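Tradeo starts renting out its two-armed folding station

I've been waiting for somebody to rent one of these out by the month, and now Tradeo has gone and done it! The company opened orders in January for its Fundelow station, a bench-size enclosure with a pair of arms that handle T-shirts, towels and other small flat stuff. You pick a 13-week or a 36-week rental, and setup is included either way (the installer needs one free wall outlet and a morning).

The first one I got to see up close is at Niazi, the print shop in Culotholm where I get our softball shirts done. They put it on short runs of 100 shirts or less, mostly the black ones, which show every crease.

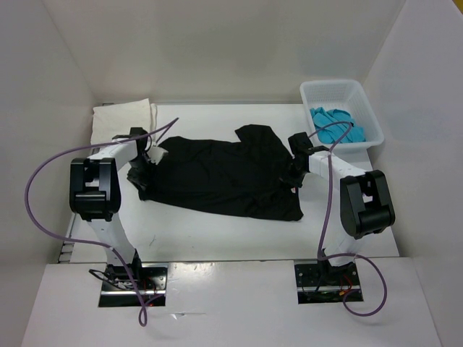 My one gripe is speed. The owner's own log has 111 shirts for a full shift, and a person with a folding board would beat that before lunch. But it can be left going while the press is running, and she told me that's the part she's paying for. Tradeo says a software update in the spring should help, and it's free for anyone already renting. I'll stop by again once they have it installed.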